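From: Mervin Cormier
To: stundercombe-members list
Subject: Re: [Stundercombe] Who is standing in Gingate, and when do we find out?

Hi all,

Yolandi Botha wrote:

> I've had three people ask me this week whether Sang-wook is
> standing again in Gingate ward and I've had to say I don't know.
> It's September. Selection papers go out next month. If he is
> standing then fine, most of us will back him, but if he isn't
> then whoever comes next needs to be out knocking on doors now,
> and they can't be, as they'd look as if they were pushing him
> out. Can somebody who knows him well please just ask?
>
> Also, has anyone got the key to the leaflet cupboard?
>
> Yolandi

I did ask him, Yolandi, after the planning meeting, and I'll tell you what I got, which wasn't a lot. He said he's "thinking about it" and would like to get the Barbier Road crossing signed off before he says anything in public. I asked when that would be. He said that was up to the county. So there we are.

I've got a lot of time for Sang-wook. He took that ward when hardly anyone thought it could be taken, and he did it by walking up and down every street in it with a bad knee and a bag of leaflets. The winning margin was 14 votes, and I was at the count, and I still go a bit wobbly thinking about the second bundle check. So I do think he's earned the right to make up his own mind. But Yolandi has a point about the timing, and I'd be fibbing if I said I wasn't worried.

Last time round we had 313 contacts written up in Gingate by the end of September. I looked last night and this year we've got 200, and a good few of those are people Gyu-bin met on the bus! (Gyu-bin, please don't stop, it's marvellous, but we do need addresses as well as first names.) The other lot have had their candidate in place since the spring. She's been at the school fair and the allotment show, and she's had her picture in the Ditach newsletter twice. I don't blame her one bit, I'd do the same.

What bothers me more is the money. I've spoken to a couple of our regular givers and they both said more or less the same thing, that they'd rather wait and see who it's for. You can't really argue with that. It does mean the printing bill for the autumn leaflet is coming out of what was left over from the quiz, and that wasn't a fortune to begin with. If we want a second leaflet before Christmas we'll have to find it from somewhere.
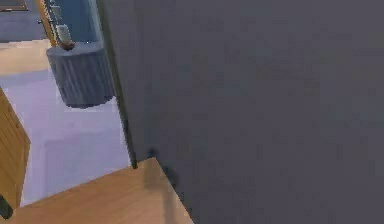
Now, Tae-yang. I know a few of you have been on at Tae-yang Myung to put a name forward, and I know the answer so far has been "not while Sang-wook's deciding". I think that's very decent. I also think it can't go on for ever. Tae-yang has the evenings free at the moment and might not have them after the new year, and if we lose the autumn we won't get it back. You know what the Gingate estate is like in January, half the porch lights are off and people talk to you through the letterbox.

There was a suggestion at the last branch meeting (I think it was Gyu-bin's, shout if I've got that wrong) that we start canvassing now without a candidate's name on anything. Just the party, the crossing, the bus times and a box for people to tell us what's bugging them. I was a bit sniffy about it on the night but I've come round. Whoever stands can use what we learn, and Sang-wook can come along or not as he likes. He told me he'd be happy to do the Barbier end, where most people know him anyway.

The one thing I'd ask is that we don't get into who's backing who on the doorstep. Somebody did that in the Stundercombe Hill by-election and it was all round the Co-op by teatime, and it took ages to patch up. If you're asked, say the members choose and they haven't chosen yet. It's true and it's short.

I'd also like us to agree a date and put it to him kindly. The rules say nominations have to be in 4 weeks after the papers go out, and I'd like to know well before that. Not an ultimatum, I don't want anyone turning up at his door with a clipboard. More of a "we'd love to know by the middle of next month, what would help you decide?" I'm happy to be the one who says it, or Yolandi can, as he's probably less scared of her than he is of me. Or the other way round.

If you're up for the first canvass, reply to me and not the whole list please (you remember what happened with the picnic). We'll meet outside the Gingate library at half past six, bring a pen that works and something warm. Two of the streets have changed their numbering where the new flats went in, so I'll do a fresh walk sheet and send it round to whoever's coming.

The leaflet cupboard key is on the hook behind the kettle, Yolandi, on the green ribbon. If it isn't there then Gyu-bin had it last.

Cheers,
Mervin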